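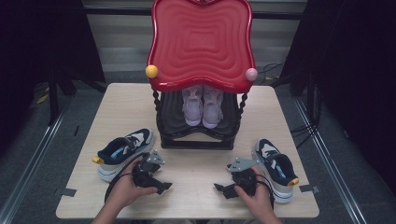 Sorting shoes with the hand-held grippers, a small pair on the chair and a big pair on the table.

Let the Robot Say It Is Stuck
By Xuelian Tang, 11/11/2022

I have been fond of machines all my life, and I still am, so please take what follows as coming from a friend. Last January the shoe-tidying arm at our Plendthorpe workshop closed on the heel of a sneaker, missed the tab, and kept on closing. It had learned from 600 demonstrations, every one done by patient people with grippers in their hands, and in every one of them the shoe got picked up. So the arm squeezed, decided all was well, and swung over with the sneaker dangling by a lace, straight into Haoran Pan's wrist. He had a bruise for 12 days and was very sweet about it.

The report blamed a worn jaw pad. Fair enough, the pad was worn - but I think we let ourselves off lightly. When a person fumbles a shoe, she stops, frowns, and tries again, and we had been throwing those fumbles out as bad takes. Yaqin Hao went back through the discards and found almost 1838 of them, full of exactly the hesitation our arm could have used.

I would like us to keep them. I would also like a limit on grip force that no amount of learning can talk its way past, and a stop button within reach of both sides of the table, where ours had one on the far side only. Mingxuan Luo tells me this will slow the work down, and I expect he is right. We can wait a little longer for our shoes.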